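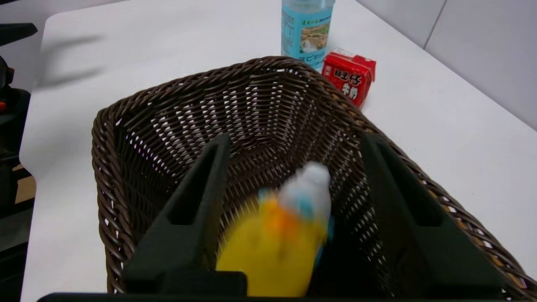
Brown wicker basket on a white tabletop.

Home | Our History | Roster | Reunions | FAQ | Contact

Frequently Asked Questions

Who runs this site?

The Dramis Crew Association. We are the former crew of the supply ship Dramis, along with spouses, children and grandchildren who want to keep up with us. We have no paid staff and no connection to the Navy or the VA.

Who can join?

Anyone who served aboard the Dramis for any length of time, including those who were only on board for a single crossing. Family members of crew can join as associates. Associates get the newsletter and can come to reunions, but they do not vote at the business meeting.

I served on the Veres. Can I join too?

Yes. The Veres and the Dramis tied up together for so long that many men had duty on both. Veres crew have been full members from the beginning. Please write the ship's name on your form so we put you on the right roster.

How much are dues?

There are none. Reunion costs are paid by the people who attend, and the newsletter is paid for by donations.

When and where is the next reunion?

In May, at Prandstead, for two nights. We have 71 rooms held at the group rate. When those are gone the hotel will still book you, but at the regular price. Ask for the Dramis block when you call. The memorial service is on the second morning and is open to the public.

My father was on the ship and never talked about it. Can you tell me what he did?

Sometimes. Send us his full name, the years he was aboard if you know them, and his rate or division. We will check the roster and put a notice in the newsletter. If a shipmate remembers him, we pass along your contact information and leave the rest to the two of you.

Can you get me his service records?

No. Those have to be requested from the National Archives by the veteran or next of kin. We only have what members have given us – cruise books, letters, and almost 1000 photographs.

Can I send photographs or papers?

Please do, but send copies. If you want to give us originals, write first. Put names and places on a separate sheet, not on the back of the print.

What is the Tulletti fund?

The Tulletti fund helps members with travel to the reunion. It is for people who could not come otherwise. Requests are kept private, and you do not have to pay anything back.

How do I report a death or a change of address?

Use the Contact page. For a death, include the date and the ship, and tell us whether the family would like the name read at the next service.

I found a mistake on the roster.

Tell us and we will fix it. The early lists were typed from memory and there are still misspellings – mostly in the engineering department.

Page last updated January 17, 2024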